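Home > News > Press releases

Print this page | E-mail this page

Search news and releases... Go

Hongate opens Wamham teaching room, where machines are shown how to make breakfast

7/1/24 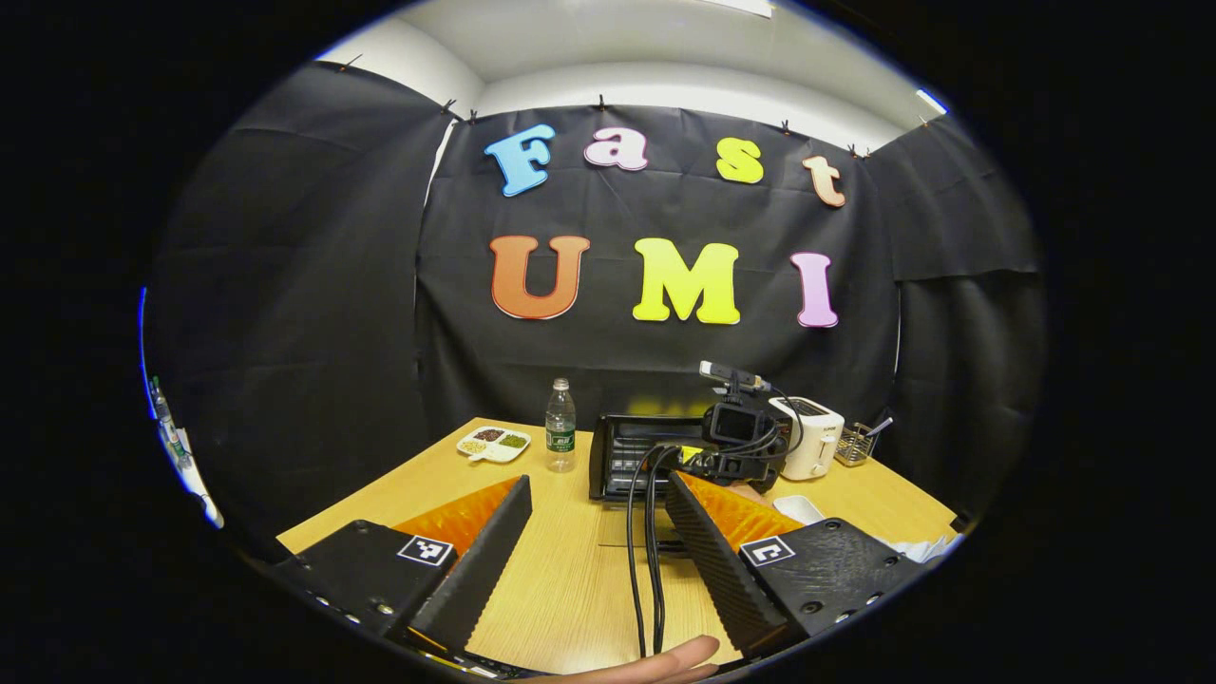
Gripper's-eye view of the kitchen table, with toaster oven, pop-up toaster and the "Fast UMI" sign on the back curtain.

Hongate has opened a room in Wamham in which people spend the working day picking things up and putting them down again, slowly, for the benefit of a robot that is not there.

The Wamham teaching room is the first part of Cocco, the company's programme for training robot arms in ordinary kitchen work. The method needs very little explaining. A person takes hold of a gripper with two fingers, much like the one the robot will later use, and does the job: lifts a spoon, moves a dish, opens a door. The movement of the hand and the view from the gripper are recorded together. The recordings then go to Vumow, Hongate's learning software, which works out what the arm should do when its own turn comes.

Since recording began in April, the room has collected 1409 demonstrations across a short list of tasks. Of these, 575 concern spoons. Hongate did not set out to become an authority on spoons, but a spoon can be approached from a surprising number of directions and most of them are wrong.

A further 379 demonstrations were thrown away. Some were spoiled when the square markers on the gripper fingers went out of sight, which leaves the software guessing how wide the grip was. Others were simply done too well. A practised hand will nudge a dish straight with a knuckle without its owner noticing, and the robot has no knuckles.

"We ask people to forget they have ten fingers and make do with two," a spokesperson for Hongate said. "The first hour is humbling. After that they go home and try to butter toast the same way, and we get complaints from families."

Hongate has also tried the same tasks by remote control, with an operator steering the arm from a chair. The company continues to use this for jobs where a person would rather not put a hand, hot ovens being the obvious one. For everything else, holding the gripper has proved quicker and a good deal easier on the temper. An operator steering from a chair can't feel when a grip is about to slip. Somebody holding the tool can, and will generally say so out loud.

The tables are laid out to be a little awkward. Things stand in front of other things, as they do in kitchens, and the layout is changed between sessions so that Vumow learns what a toaster is for and doesn't just memorise where it lives. Dark curtains keep the rest of the building out of the recordings – an early batch taught the software a great deal about people walking to the lift.

The next stage of Cocco will add 600 demonstrations on pouring and sorting, including dried beans. Hongate has bought a new broom.

No date has been set for a robot that can make breakfast from start to finish. The arm can at present place a small dish where it is wanted and let go of it, in that order, on most attempts. The company regards this as progress, and invites anyone who doubts it to ask to see the earlier attempts.

Firms and colleges wishing to visit the Wamham room can apply through the Hongate press office. Visitors will be offered a turn with the gripper and should allow longer than they think for the spoons. Tea is provided and is made by hand.

Notes to editors

Hongate develops training methods for robot arms used in kitchens and canteens. Cocco is its programme of demonstration by hand and by remote control. Vumow is the software that learns from the results.

ENDS

Share this: 12 shares | 3 comments

Print | E-mail to a friend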